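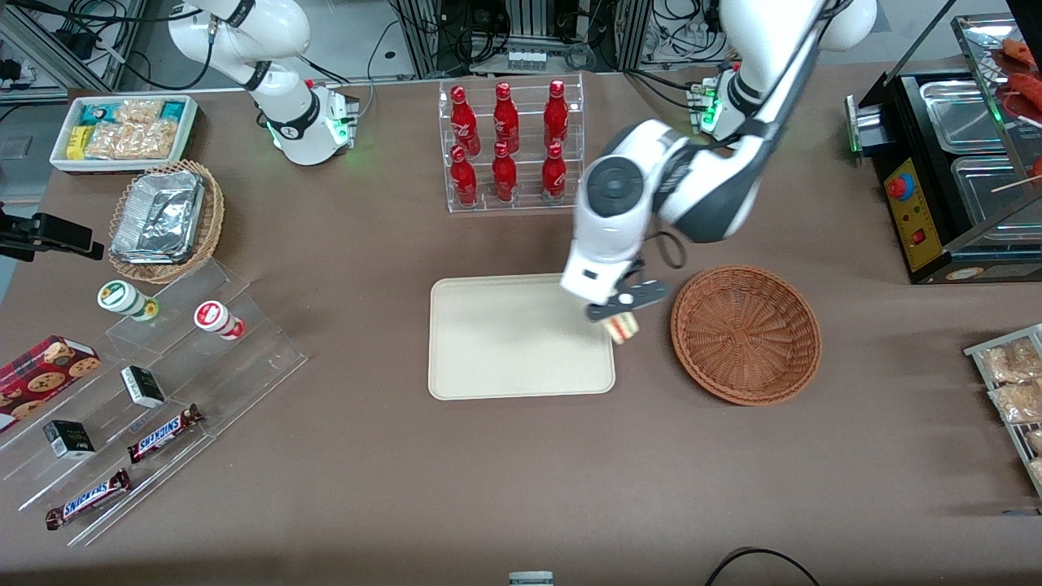
3.2 Collecting the demonstrations

All examples were recorded by teleoperation on the Giline bench, a two-arm station dressed as the counter of a small convenience store. An operator moved both arms through a pair of leader handles while the joint angles and camera streams were logged together at 15 Hz. Each episode covers one item going from one container to another. Soft goods gave us the most trouble, and for these we asked operators to close the fingers only as far as needed, as with the small layered pastry held between the tray and the wicker basket in Figure 3 (top). The drink rack, the grilling machine and the snack shelf stayed on the table in every episode, so that the policy would have to learn from cluttered views.

Figure 3. The store task on the Giline bench. Top: fixed camera. Bottom: wrist camera, with the empty basket between and beyond the open fingers.

We kept 411 episodes out of a larger set recorded in February. An episode was dropped if the item fell, if a camera stream had gaps, or if the operator paused for too long - the last rule removed more than we expected. Of those kept, 189 use bagged goods and the rest use boxes, jars, bars and pastries. Wrist views were stored at full rate, as the Surdu baseline depends on them for the final approach.

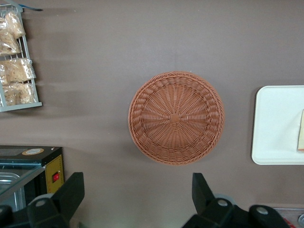
3.3 Labels and splits

Each episode carries one short instruction, typed by the operator before the recording began. We held out 99 episodes for testing and made sure that no starting layout appeared in both sets. The split files follow the Rotberg format.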